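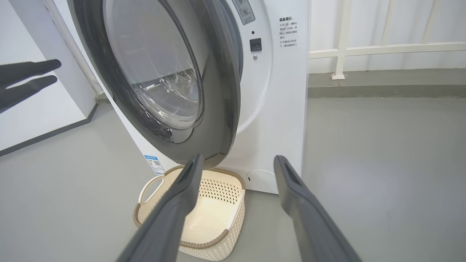

Gripper Working Group, minutes, November meeting

Started at 10:15, which the agenda calls 10:00.

In attendance: Vasco Bettencourt (chair), Yaa Laryea (minutes), both people from controls, one from purchasing who stayed for items 1 and 3 and took the good chair.

Item 1. Minutes of the last meeting

Accepted with one correction. Vasco did not "agree to" the Nigam controller. He "agreed to look at" the Nigam controller. The minute taker has amended the record and would like it noted that he was nodding at the time.

Item 2. Laundry task, finger comparison

We are comparing two finger sets on the laundry task: the Plitonis fingers (long, tapered, recessed inner face) and the Pistusus fingers (shorter, flat pads, twice the grip surface and twice the opinions). Same arm, same wrist camera, same washer, same cream basket in front of it. Total so far is 373 attempts on Plitonis and 304 on Pistusus. The difference is the afternoon the Pistusus left pad came unglued and was found in a sock.

Yaa went through the results. Plitonis is better at getting into the drum and at picking a single item off a pile. Pistusus is better once it has hold of something, and worse at everything that comes before that. Towels are fine on either. Fitted sheets are fine on neither, and controls asked that we stop calling them an edge case.

Door closing was discussed at length. With the door swung all the way open to the left, the Plitonis tips can get behind the rim and push. The Pistusus pads are too thick to get behind anything and end up shoving the glass, where they slide. Vasco asked whether we could start with the door half open. Controls said we could also start with it closed and the laundry already clean.

Basket handling: both sets can lift it by a handle when it is empty. With a full load the Plitonis fingers flex enough to worry people. Yaa has asked for a proper measurement of the flex to replace the current method, which is Vasco squinting.

Action: Yaa to run the missing Pistusus attempts so the totals match before anyone makes a chart.
Action: Controls to write down what counts as a successful door close. "It sounded shut" has been struck from the sheet.

Item 3. Cost

Purchasing reported that a further pair of Plitonis fingers with mounting plates comes to $2,372. There was a silence. Purchasing added that this does not include screws. Vasco asked if the screws were special. They are metric.

Agreed to hold the order until the flex measurement is in.

Item 4. Wrist camera

The view from the wrist is good for the basket and the door rim. It is less good for the inside of the drum, which the open door mostly hides from where the arm currently approaches. Reflections off the door glass remain a nuisance. The detector has twice reported the glass as a garment, both times with high confidence.

Vasco proposed approaching from farther right. Controls pointed out that the railing is over there and that the arm has already met it once. Proposal changed to slightly farther right.

There was a short discussion of the long fingers taking up so much of the picture. They cover a good part of the basket when the arm is above it, and that is usually when we want to know what is in the basket. Masking them out of the image does not bring back what is behind them, a point that took 15 minutes to establish.

Action: Controls to try a second approach pose and report back with footage and no new dents.

Item 5. Controllers

Vasco has now looked at the Nigam controller. He likes it. The Prorkard we have been using is slower to respond on grip force but has the advantage of being installed, wired and understood by one person, who is on leave. Controls would prefer not to change fingers and controller in the same month. Yaa would prefer that too – she would be the one explaining the numbers.

Agreed to stay with the Prorkard until the finger comparison is finished. Vasco agreed to this. He did not merely agree to look at it.

Item 6. Any other business

The notice on the front of the washer is in Chinese and includes a line about waiting 1–2 minutes before opening the door. The test script currently waits zero. Controls will add the wait, and Yaa will redo the cycle time estimate, which was optimistic to begin with.

Whoever is taking dry test laundry home and returning it folded is asked to stop folding it.

Next meeting same time, meaning 10:15.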